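Arbeitsplatz und Ordnung - Skript zur Übung 2
Kurs: Kleinteile, Tische und der Rest
Lehrende: Ximena Barrientos, Huguette Pruvost
Stand: 2024-03-31

1. Die Tischfläche

Eine leere Fläche zieht Dinge an. Wer je einen Schreibtisch besessen hat, kennt das und braucht dafür keine Literatur. In diesem Kurs gilt deshalb die Regel von Frau Pruvost: Was auf dem Tisch liegt, gehört zur laufenden Aufgabe. Alles andere wandert auf die Kisten, unter den Schreibtisch oder zurück zu seinem Besitzer, sofern sich einer meldet.
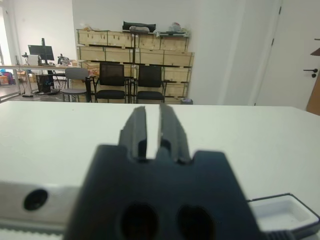
Die Kisten sind zum Stapeln da und vertragen oben eine Ablage, solange sie vorläufig bleibt. Vorläufig heißt: bis zum Ende der Sitzung. Im Dezember hieß es bis zum Ende des Semesters, was Raum 273 nicht gut bekommen ist. Stühle stehen vor den Kisten und werden weggerückt, bevor jemand an die unteren Reihen will - die umgekehrte Reihenfolge wurde ausgiebig erprobt.

2. Kleine dunkle Teile auf heller Fläche

Weiß ist als Untergrund dankbar: Schwarze Teile fallen auf, Krümel leider auch. Legen Sie kleine Schachteln in die Mitte und mit Abstand zueinander. Aufeinandergelegt sehen sie ordentlicher aus und werden zuverlässig als ein Teil verbucht. Die Gruppe Stustia hat auf diese Weise eine halbe Inventur gewonnen und später wieder verloren.
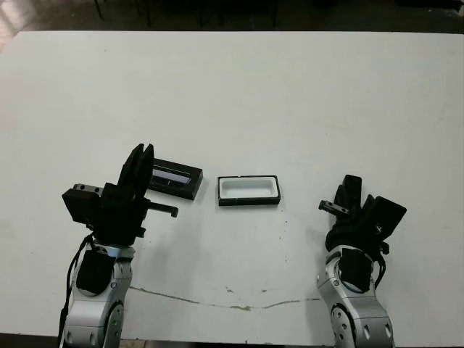

Wohin mit Teilen, die zu keiner Aufgabe gehören?
In die Fundkiste Boyer, mit Zettel und Raumnummer. Ein Zettel mit der Aufschrift "wichtig" gilt als leer.

3. Ausrichten

Flache rechteckige Teile liegen mit der langen Seite parallel zur Tischkante. Das ist keine Weltanschauung, es erleichtert den Vergleich zwischen zwei Durchgängen. Teile mit glänzender Fläche möglichst am Rand anfassen. Fingerabdrücke gehen ab, aber erfahrungsgemäß poliert sie immer dieselbe Person. 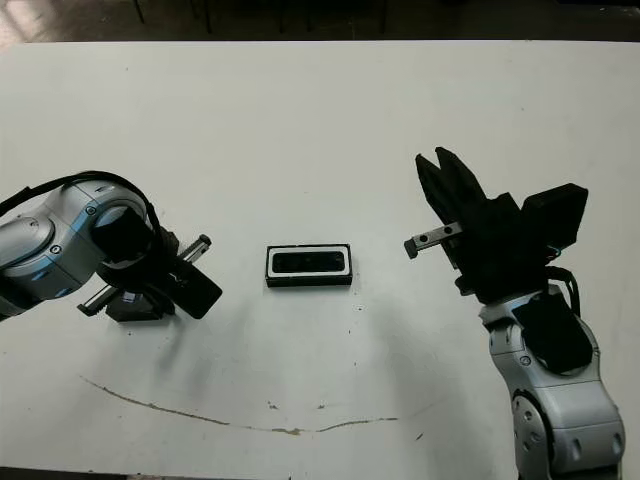 Abb. 3: Flaches schwarzes Teil mit glänzender Innenfläche, quer auf dem weißen Tisch.

Aufgabe bis zur nächsten Sitzung: Räumen Sie eine Fläche Ihrer Wahl frei und notieren Sie, was als Erstes zurückkehrt. Eine halbe Seite genügt. Abgabe im Fach Lordale, Raum 301. Kaffeetassen bitte nicht mit abgeben.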